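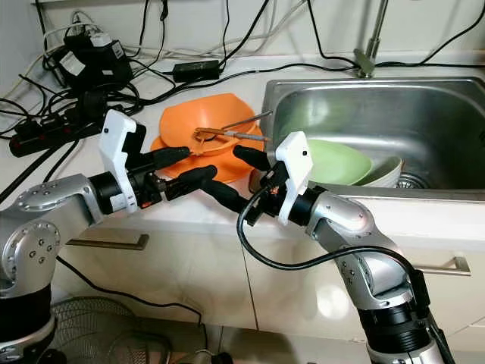 Chapter 4
The Dishes Are Still in the Sink

Claims that the household robot has arrived should be tested against the dullest job in the house. Washing up after one meal asks for very little strength and no speed at all, and people do it while thinking about something else. For a machine with two arms, an orange bowl stacked on a plate with a utensil lying across it is already three problems. The utensil may slide when the bowl is lifted. The plate may come up with the bowl or stay behind. A second bowl tipped on its side in the sink has to be gripped by a rim that faces the wrong way, close to a steel wall that leaves the fingers little room.

Sales literature tends to skip over such details. When Storkix announced its kitchen system, the brochure promised 3,000 hours of "hands-free living" and said nothing about breakage. A trial in 13 Clitgate apartments gave a less cheerful account. The machines finished 36 of 40 test loads, but a person had stepped in at least once during most of them, and the report counted those loads as finished all the same.

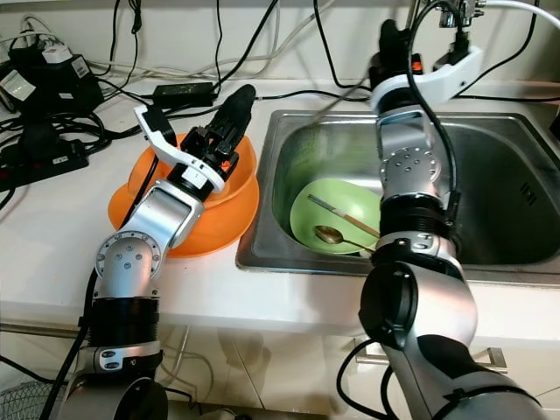
The word "finished" deserves suspicion wherever it appears in this field. In the Nesik trials it meant that every dish had left the counter. At Sheehan it meant clean, dry and put away, and the scores were much lower. Neither definition is dishonest, but the two cannot be compared, and press accounts compared them anyway.

In this chapter we look at how chores are defined, who decides when one is done, and how much human help is left out of the count. We begin with grasping.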